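가사 과목 탐구 보고서: 공동 주거에서의 설거지 분담 방식과 물 사용량 비교

과제명: 생활과학 탐구 실습 (개별 과제)
조사 장소: Gedby 기숙사 공용 주방
비교 대상: Grivgate 기숙사 공용 주방

1. 조사 목적

공동 주거에서 설거지는 발생 빈도가 높고 책임 소재가 불분명해지기 쉬운 가사 작업이다. 선행 조사를 찾아보면 세척 방법(담가 씻기, 흐르는 물로 씻기)에 따른 물 사용량을 다룬 자료는 많으나, 분담 방식을 변수로 둔 자료는 드물었다. 본 보고서는 분담 방식의 차이가 물 사용량과 방치 시간에 어떤 차이로 나타나는지를 정리한다.

2. 용어

개별 세척: 식사한 사람이 자기 식기를 직접 씻는 방식.
당번 세척: 정해진 당번이 저녁 이후 전체 식기를 모아 한 번에 씻는 방식.
방치 시간: 식기를 개수대에 넣은 시각부터 세척을 시작한 시각까지의 시간. 당번 세척의 경우 그날 첫 식기를 기준으로 한다.

3. 조사 방법

조사는 5월에 4주 동안 진행하였다. Gedby에서는 앞의 두 주에 개별 세척, 뒤의 두 주에 당번 세척을 적용하였다. Grivgate에서는 순서를 바꾸어 앞의 두 주에 당번 세척을 적용하였다. 순서 효과를 줄이기 위한 조치이다.

물 사용량은 주방 배관에 설치된 보조 계량기의 눈금을 아침과 밤에 읽어 차이를 구하였다. 이 값에는 조리용수와 손 씻는 물이 포함된다. 세척용수만 분리하는 장치는 없었으므로 절대량은 참고값으로만 다룬다.

방치 시간은 개수대 옆에 둔 기록지에 거주자가 직접 적었다. 기록 항목은 투입 시각, 세척 시작 시각, 세척 종료 시각의 3개이다. 기록지는 매일 밤 회수하여 Trumeo 표 계산 프로그램에 입력하였다. 시각이 하나라도 빠진 기록은 방치 시간 계산에서 제외하였다.

세제는 두 주방 모두 같은 제품을 희석하여 사용하였다. 희석 비율은 제조사 표시를 따랐고 조사 기간 중 변경하지 않았다. 수세미는 주마다 교체하였다.

4. 결과

4.1 물 사용량
Gedby의 4주간 총 사용량은 2,323리터였다. 개별 세척 기간의 사용량이 당번 세척 기간보다 많았다. Grivgate에서도 같은 방향의 차이가 나타났으나 폭은 더 작았다. Grivgate 거주자 일부가 개별 세척 기간에도 대야에 물을 받아 썼다고 답한 점이 영향을 준 것으로 보인다.

4.2 방치 시간
개별 세척 기간에는 짧은 방치와 매우 긴 방치가 섞여 있어 편차가 컸다. 당번 세척 기간에는 편차가 작은 대신 평균이 길었다. 아침 식기가 저녁까지 남는 구조이므로 예상한 결과이다. 밥알이나 달걀이 마른 식기는 불림 과정이 추가되어 세척 시간이 늘었다.

4.3 기록 누락
두 주방을 합쳐 56건의 기록이 누락 또는 오기로 제외되었다. 제외된 기록은 대부분 개별 세척 기간의 것이다.

5. 고찰

당번 세척에서 물 사용량이 줄어든 원인은 수도를 여닫는 횟수와 예비 헹굼의 감소로 추정한다. 온수를 쓰는 경우 매번 데워질 때까지 흘려보내는 물이 있으며, 개별 세척에서는 이 손실이 사람 수만큼 반복된다. 다만 계량기 값에 조리용수가 포함되므로 이 추정은 직접 검증되지 않았다.

분담의 공평성은 물 사용량과 별도로 다루어야 한다. Cao의 가사 분담 점검표를 축약하여 조사 후에 설문을 하였는데, 당번 세척에 대한 불만은 작업량보다 기름기가 많은 조리 도구에 집중되었다. 프라이팬과 냄비는 사용자가 먼저 키친타월로 닦아 둔다는 규칙을 넣자는 의견이 있었다.

6. 한계와 후속 과제

조사 기간이 짧고 시험 기간과 일부 겹쳐 평소보다 취사 횟수가 적었을 가능성이 있다. 계절에 따른 온수 사용 차이도 반영하지 못하였다. 후속 조사에서는 세척용수를 따로 계량하고, 아침 식기만 개별 세척으로 돌리는 혼합 방식을 추가할 필요가 있다. 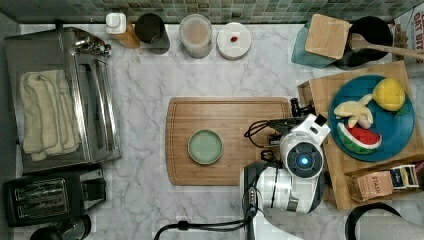 도마와 연녹색 접시 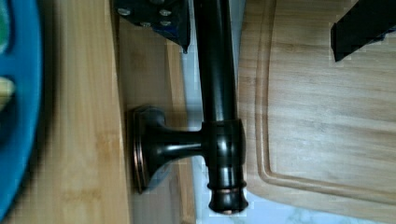
최종 수정: 2021년 12월 22일

부록. 당번 세척 작업 순서

가. 음식물 찌꺼기를 거름망에 모은다.
나. 유리컵, 수저, 그릇, 기름기 있는 도구 순으로 씻는다.
다. 대야에 희석한 세제는 탁해지면 교체한다.
라. 헹굼은 종류별로 모아서 한다.
마. 나무 재질의 도구는 물에 담가 두지 않고 세워서 말린다.
바. 개수대와 수전의 물기를 닦고 종료 시각을 적는다.

원자료 표는 분량 관계로 싣지 않았으며 제출본에 별도로 첨부하였다.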